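Countertop

A countertop, also called a counter or, in Britain and Ireland, a worktop, is a raised, flat, level surface built for work in kitchens, bathrooms, workshops and shops. It is usually fixed on top of cabinets and set at a height that suits a standing person. The term covers both the surface itself and, in trade use, the finished piece with its edges, cutouts and backsplash.

History

Before fitted kitchens became common, most food preparation in homes was done at a freestanding table. Dishes were washed in a separate sink or basin, often in a scullery, and dry goods were kept in a pantry or in a cupboard with a small pull-out shelf. Bakers and confectioners used stone slabs laid over a wooden stand, as did many larger households that made their own pastry.

Continuous work surfaces came into wide use in the first half of the twentieth century, when kitchen planners began to join the sink, stove and storage into a single run of cabinets. Early surfaces were made of wood, linoleum, tile, zinc or enameled steel. Linoleum was cheap and quiet underfoot and on top of cabinets alike, but it scorched easily and let water in at the seams. Plastic laminate replaced it in most new houses after the Second World War. Natural stone, long limited to costly homes and public buildings, spread more widely from the 1980s on as cutting and shipping became cheaper.

Dimensions

In the United States, the standard height of a kitchen countertop is 36 inches above the finished floor, including the thickness of the surface. The standard depth is 25 inches, which gives a one-inch overhang past a 24-inch base cabinet. Bathroom counters were once set lower, at 30 to 32 inches, but many are now built at or near kitchen height. Raised bar counters are commonly 42 inches high.

Overhangs meant for seating are deeper, usually 12 inches or more. Stone overhangs beyond a certain depth need brackets or a steel plate under them, and the limit depends on the thickness and type of stone.

Materials

Wood. Maple, beech, oak and walnut are the most common. Butcher block is made by gluing strips or blocks together, with the long grain, edge grain or end grain facing up. Wood can be sanded and refinished many times. It swells and darkens around sinks if the finish wears through, and it needs regular oiling unless it has been sealed with varnish.

Laminate. Layers of resin-soaked paper are pressed together under heat and glued to a core of particleboard or plywood. Laminate is light, low in cost and sold in many colors and patterns. Deep scratches and burns cannot be sanded out, and water that reaches the core will cause it to swell.

Tile. Ceramic and porcelain tile resist heat and scratching. The grout between tiles stains and has to be cleaned and resealed. Single cracked tiles can be replaced if spares were kept.

Granite. Granite is an igneous rock, hard and resistant to heat. Most slabs are sealed after installation to slow the absorption of oil and water. Color and grain differ from slab to slab, and buyers often pick out the exact slab at a stone yard.

Engineered quartz. Crushed quartz is bound with resin and pressed into slabs. It does not need sealing. The resin can be marked by hot pans, and some products fade in direct sunlight.

Solid surface. Acrylic or polyester resin is mixed with mineral filler and cast in sheets. Seams can be glued and sanded until they are hard to see, and sinks can be made in one piece with the counter.

Stainless steel. Most commercial kitchens use it. It is not harmed by heat in normal use, does not absorb liquid and can be welded to a sink. It scratches and dents, and it is noisy unless a backing is fitted under it.

Concrete. Counters are cast in a mold or poured in place, then ground and sealed. Hairline cracks are common and usually do not affect strength.

Marble

Marble is a metamorphic rock formed when limestone or dolomite is changed by heat and pressure. Pure calcite marble is white. Gray, green, gold and red veins come from clay, iron oxides, graphite and other minerals that were present in the original rock. The pattern of a slab depends on the direction in which the block is sawn, and adjoining slabs from one block can be opened like the pages of a book so that their veins mirror each other, a method known as bookmatching.
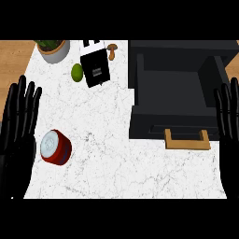
Marble is softer than granite. It rates three to four on the Mohs scale and can be scratched by a steel knife. It also reacts with acids. Lemon juice, vinegar, wine and tomato sauce dissolve a thin layer of the surface and leave a dull mark called an etch, even where the stone has been sealed. Sealers slow the entry of liquids into the stone but do not stop this reaction. Polished marble shows etching more clearly than honed marble, which has a matte surface to begin with.

The stone draws heat away from whatever is set on it and feels cool to the touch, and for this reason it is favored for rolling pastry and working chocolate. Some kitchens have a single marble section for baking, with a harder material used for the rest.

Fabrication and installation

Base cabinets are installed and leveled before the counter is measured. The fabricator makes a template of the cabinet tops, either from thin strips of wood or plastic or with a laser measuring tool. The template records wall angles, the position of the sink and stove, and the length of each overhang. Slabs are then cut with a water-cooled saw, and the edges are shaped and polished. Common edge shapes include the eased edge, bevel, bullnose and ogee.

Stone slabs for kitchens are normally 2 or 3 centimeters thick. The thinner size is often laid over a plywood base and given a built-up edge to make it look heavier. Long runs are made in sections and joined with tinted epoxy. Seams are kept away from sink cutouts where possible, as the narrow strips of stone in front of and behind a sink are the weakest parts of the counter.

Cutting stone and engineered quartz releases fine silica dust, which causes the lung disease silicosis. Wet cutting, exhaust systems and respirators are used to reduce exposure. Engineered quartz generally contains more silica than natural stone, and Australia banned its manufacture and supply in 2024.

Care

Most surfaces can be cleaned with warm water and a mild dish soap. Vinegar and other acidic cleaners should not be used on marble, limestone or travertine. Abrasive powders dull laminate, solid surface and polished stone. Oil stains in natural stone are treated with a poultice, a paste of absorbent powder and solvent that is spread over the stain, covered and left to dry. Light etching on honed marble can often be rubbed out with a fine abrasive pad, while polished marble usually has to be repolished by a professional.

See also

Backsplash
Butcher block
Dimension stone
Kitchen cabinet
Terrazzo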